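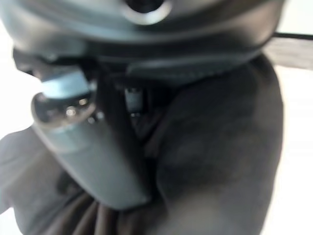

Grey cylindrical finger below the curved dark housing.

Hitard Exercise Sheet for Racehorses

The Hitard is a sheet for horses in training, made to be worn under the saddle on cold mornings. It covers the loins and the quarters and stays in place at canter. Many trainers asked us for a sheet which does not slide back when the horse goes up the gallop, so we changed the front strap and put a longer fillet string.

The outside is wool mix of 800 grams. The lining is smooth and does not rub the coat, also on horses which are clipped very short. 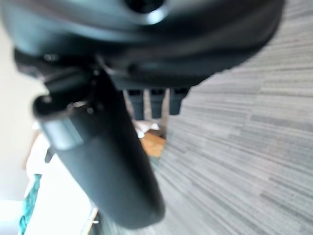 For the size, please measure from the withers to the top of the tail. If your horse is between two sizes we advise the smaller one, as the wool gives a little after the first weeks. Sheets can be ordered in the colours of the stable, with the initials of the trainer in one corner. Initials need 14 working days more.

Washing: 30 degrees, no softener. Do not dry it on a heater. Brush off the mud when it is dry.

Item number: 1087
Colours in stock: navy, bottle green, maroon
Binding: same colour or white
Pieces in a stable pack: 11

The stable pack is sent from our store in Clornton and single sheets from Elton. Orders which arrive before Wednesday noon leave in the same week. Matching paddock sheets and the Paiva girth sleeve are sold separately. For repairs of straps and binding, please send the sheet clean, with your order number inside the parcel.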